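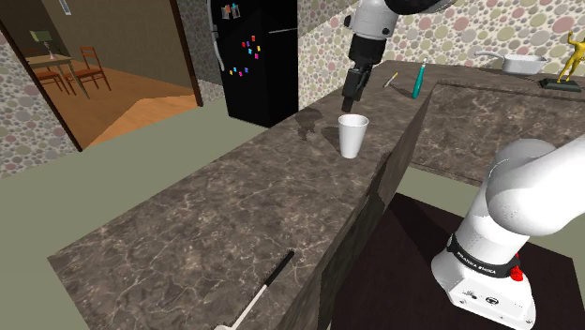
Care of Stone Countertops

Guidance for residents of Celomar Court

Natural stone counters are installed in the kitchens of all 36 apartments in the building. Marble is softer than granite and reacts to acids, so it requires somewhat different care from the laminate and tile surfaces many households are used to. The following guidance applies to kitchen counters, bathroom vanities and window sills of the same material.

Daily cleaning

Wipe the counter with a soft cloth, warm water and a few drops of plain dish soap. Rinse with a second cloth wrung out in clean water, then dry the surface with a towel. Soap left to dry on polished marble builds up as a dull film, most noticeable on dark stone under evening light. If a film has already formed, repeat the rinse several times before trying any stronger product.

Residents should not use vinegar, lemon juice, bathroom descalers or any cleaner labeled for lime removal. Scouring powders and green abrasive pads are also unsuitable. Bleach may weaken the sealer and should be kept off the stone.

Spills

Blot spills with a paper towel. Wiping spreads the liquid over a larger area. Coffee, tea, red wine, tomato sauce and fruit juice should be taken up at once. Cooking oil sinks in more slowly but is harder to remove once it has done so.

Rings under cups and glasses are the most frequent complaint received by the building office. A ring may be a stain, which is darker than the stone around it, or an etch, which is a pale, dull mark where acid has eaten into the polish. The two are treated differently. Cleaning will not remove an etch, and rubbing at it tends to enlarge the dull area.

Removing a stain

Mix baking soda and water to the thickness of peanut butter. Spread the paste over the stain, a little past its edges, and cover it with plastic wrap taped down on all sides. Leave it overnight. Remove the wrap in the morning and allow the paste to dry fully before lifting it off with a plastic scraper. Rinse and dry. An old oil stain may need three or four applications.

Light etching can sometimes be improved with a marble polishing powder. Test it first in a corner behind the toaster or another place out of sight. Deeper marks should be left to a stone contractor. Requests are handled by Bushra Arain in the building office, extension 451.

Heat, weight and edges

Use a trivet under pots, baking sheets and slow cookers. Residents must not stand or sit on the counter. Corners and exposed edges chip more easily than the flat surface, and cast-iron pans should be set down well back from them. If a piece breaks off, keep it. A clean chip can often be glued back with very little trace.

Sealing

The stone was last sealed by Hnatiuk in July. To check the sealer, put a spoonful of water on the counter near the sink and leave it for 29 minutes by the kitchen timer. Blot it up. If the stone underneath has darkened, the sealer is wearing thin and the office should be informed. The dark patch will fade as it dries.

Residents who prefer to apply sealer themselves may do so with written approval from Crescencio Nava. Only a penetrating sealer intended for marble may be used. Open a window, follow the time given on the label, and buff off any excess before it dries. Keep the counter free of food and water until the curing time on the label has passed.

Supplies

Soft cloths and trivets may be borrowed from the office between 9 a.m. and noon. Plastic scrapers are kept in the laundry room cabinet and should be returned there after use.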